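When a simulated robot does not stop
May 3, 2024

The engineer I met at Penrose, in the small office in Rerwood, asked me not to print her name. She works on the safety part of Olitz, the software which decides when a home robot must slow down or stand still. In April her team ran 300 tests in Davier, their simulated house, and in 13 of them the stop command came and the robot continued to move.

"At first I thought my log was wrong," she told me. "The command was there, with the correct time. The wheels should stop in 100 milliseconds. They stopped after two seconds, and two seconds is a very long time if a child is on the floor."

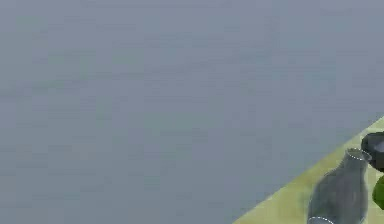

One reader, who had seen our short notice, wrote to me that a fault in a simulation hurts no person, so it should not be called a safety matter. I read this comment to her, and she did not agree.

"The stop code in Davier is the same code that goes on the real machine," she said. "If it is late here, it will be late there. I am glad that we paid only with some lost nights."

The cause was a queue. When Olitz plans a reach toward something on a table, it sends many small requests, and the stop command had to wait behind them like everybody else. With few objects the queue was short and the delay was too small to notice. The team found the fault when they made the tables more full. 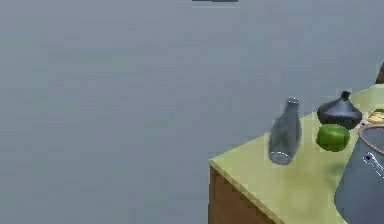 A table in Davier, with a glass bottle, a green fruit and a large metal pot.

I asked if the late stops happened only at the table. "No, and this was the second surprise," she said. Beside a wall the planner also sends many requests, as it tries one path after another – so the queue grows there too, even if there is nothing to pick up.

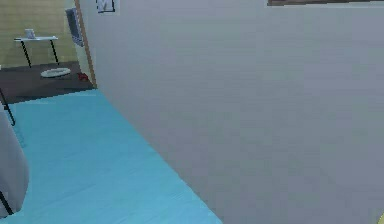
Gray wall and blue floor in Davier. The next area is seen past the wood trim.

She drew the repair for me on paper. The stop command now has its own line, and no other message can use it. There is also a timer, which cuts the motion if the planner is silent for too long. 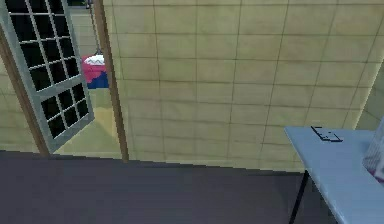
The repair itself took one afternoon, but the new tests are slower work. Each late stop must be repeated from the same starting place, with the old code and then with the new one. She is most careful with doorways. A glass-paned door that stands open, with a table on thin black legs in the same room, gives the planner a lot to think about, and she wants the stop to be tested in such rooms first. "I have the results for the tables," she said. "For the doors I am still waiting, so please do not write that it is solved."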